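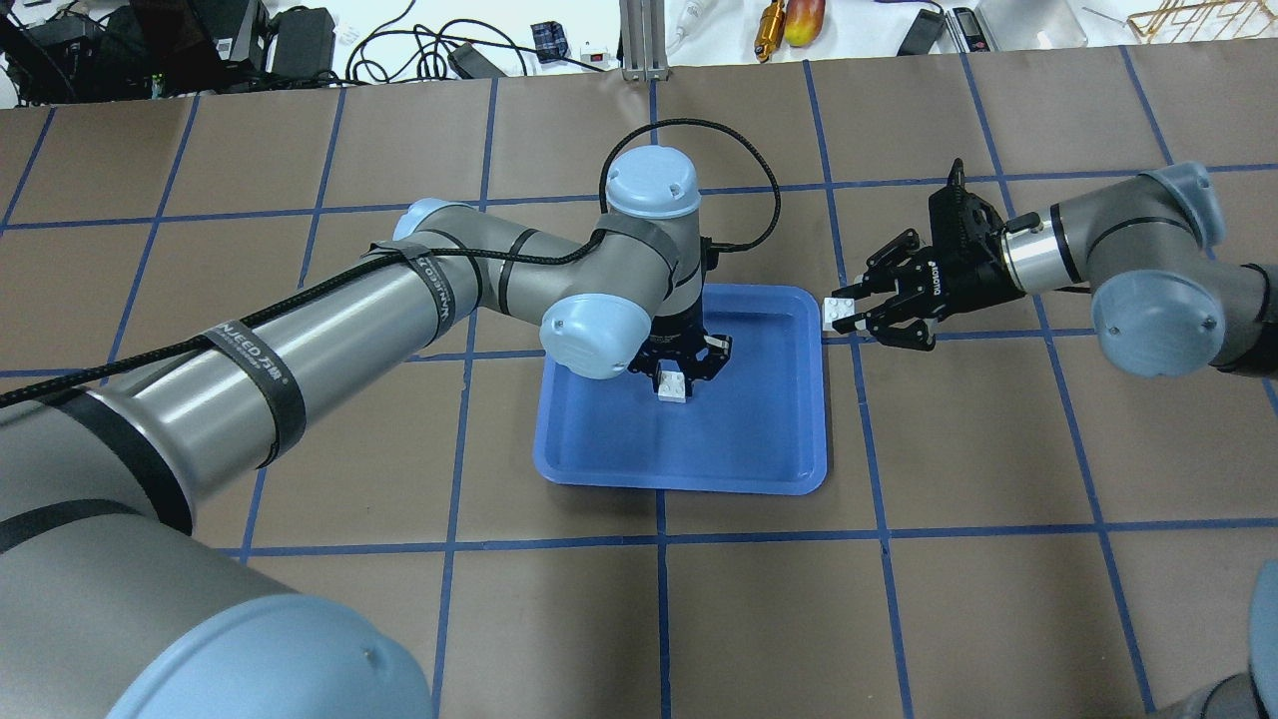 How many demos before it stops missing the brick?

Posted in Robot Learning Help by Keerthana Annamalai

I have a two-arm setup and a task a toddler would find insulting: pick up white toy bricks and put them in a blue tray. I've recorded 200 episodes by teleoperation, trained overnight, and the policy now reaches for the bricks with great confidence and closes on air a finger's width to the left. When it does get one, the tray part is fine.

The board has a tape grid on it and I've been starting the bricks in different squares. The tray stays in the middle. I have a head view and wrist views. My labmate says to record 2,000 episodes and stop complaining. At my current pace that takes me to January, and my wrists have opinions. Is it really a numbers problem?

3 replies

Mac Suibhne
More data. It's always more data. Also check your learning rate.

Thirumalai Palaniappan
Before you sign up for 2,000 of anything, go back and watch what you have. All of it, at double speed, with a coffee. I did this with a sorting task last year and of my first 90 episodes I kept 61. The rest were me hesitating, bumping the tray, or regrasping three times and then filing it under "success" because the thing did end up in the tray eventually. The model learned my hesitation beautifully.

Missing to one side, every time, smells like something other than a small dataset. I'd look at these first:

Time stamps. If your wrist images lag the joint readings even slightly, the policy learns to close at the wrong moment. Plot gripper opening against the wrist video for a single episode and see whether the fingers move when the numbers say they do.

Camera mount. Did anybody nudge a wrist camera between recording and testing? Compare a still from an old episode with one from today. The fingertips should sit in the same spot in both.

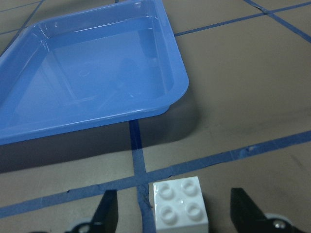
Where you start the grasp. Most people line up with the brick dead center because it's easier to drive that way, and then the policy has never seen what to do when it comes in a bit off. Record a batch where you arrive crooked on purpose and then fix it. It feels like bad driving, and it was worth more to me than everything I'd collected before it.

As for the grid, it's great for keeping yourself fair about placement, but put bricks on the tape too, and half over a line, and turned at odd angles. If every brick starts square in the middle of a square, that's the world it will believe in. Move the tray a little as well, or you'll be back here in a month asking why it drops bricks where the tray used to be.

Jutero
Agree with Thirumalai on nearly all of it, except that I wouldn't throw out the messy episodes. Tag them and leave them out of the first training run, then try adding the ones with a clean recovery back in. The ones where you wandered off mid-task to answer a message can go.

Also keep one operator for the first round. We had two people driving, one who came straight down and one who swooped, and the policy settled on the average of the two – a slow diagonal into the table.

Keerthana Annamalai
Update: it was the wrist camera. The mount screw had worked loose and the view had rotated a little since the early episodes. Tightened, lined up against an old still, and it grabs most bricks now. It still fails on anything touching tape, so I'm off to record crooked approaches. My labmate maintains I should do 2,000 of those.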